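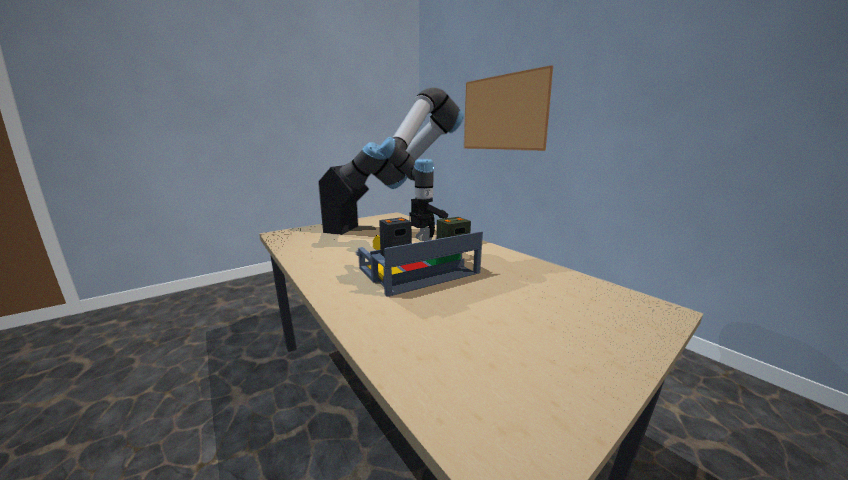

Orkent puts out its rules for testing robot arms in simulation

30/12/2021

Well, it made it in before New Year's after all! The Orkent group has posted the finished version of its good practice rules for simulated arm testing, and I spent most of yesterday evening reading them with a pot of coffee (the draft was a slog, the final text is a lot kinder). If you run pick and place tests on a computer before you let a real arm near a real bench, you'll want to set aside an hour for it.

A quick bit of background for anyone who missed my earlier posts. The draft went out for comment this spring and drew 735 comments, a good number of them from small shops like Plavatico and Biswas who were worried about paperwork. I was one of the grumblers. My complaint was that the first draft treated a simulated test as if it were a finished safety check, and I'm happy to say that wording is gone. The new text says plainly that a simulated pass lets you move on to slow, supervised runs on the real arm and doesn't count toward anything past that.

The part I like best is the section on tight spots. A lot of us test by having the arm pick up a block from an open table, and of course it goes beautifully, and then the same arm has to reach down between two boxes and everything falls apart. Under the new rules at least one test layout has to have things standing close to the gripper on both sides, and you have to report every touch, including the little ones that don't knock anything over. I've been asking for that one for ages!

There's also a rule about views. Each reported test needs one wide view with the whole arm in it and one close view near the fingers, saved from the same test. You can't swap in a prettier angle later. The close views can be pretty hard to read, I'll warn you, with shadows all over the place and half the workspace hidden by the gripper itself. The rules say to keep them as they are, shadows included.

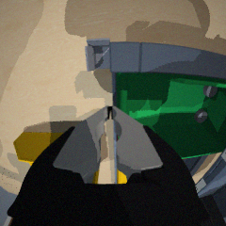

Close view at the fingers, with the tips almost meeting beside the green panel. Simulated.

Now for the numbers, which is where the arguing will start. A test set has to have 195 runs per layout, up from the draft, and you need to shift the starting positions of the objects between runs and write down how you did it. Biswas told the comment round that this would tie up their one good computer all night. Sundgate, who do much bigger jobs, wanted the number higher still. I think Orkent landed somewhere livable, but I don't pay Biswas's electric bill.

Failed runs stay in the record. I know that sounds obvious, but I've sat through plenty of demos where the bad ones had quietly gone missing, so I'm glad to see it written down. You also have to say which version of the simulator you used and what friction settings were on the fingers. If you change either one, you start the set over.

One thing still bugs me. The section on lighting is only a couple of lines long and says test lighting should be "reasonable for the site," and I have no idea what a small shop is supposed to do with that. Plavatico asked for sample settings back in the draft round and didn't get any. Orkent says a short guide is coming, around 4 pages, but there's no date on it yet.

The rules are voluntary, and shops that sign up get six months to bring their old test sets in line. Plavatico has already said it will join. Sundgate is waiting for the lighting guide. I'm going to try the tight layout on my own setup over the holiday break and I'll post my touch counts, embarrassing or not. If you're planning to run it too, drop your friction settings in the comments so we can compare!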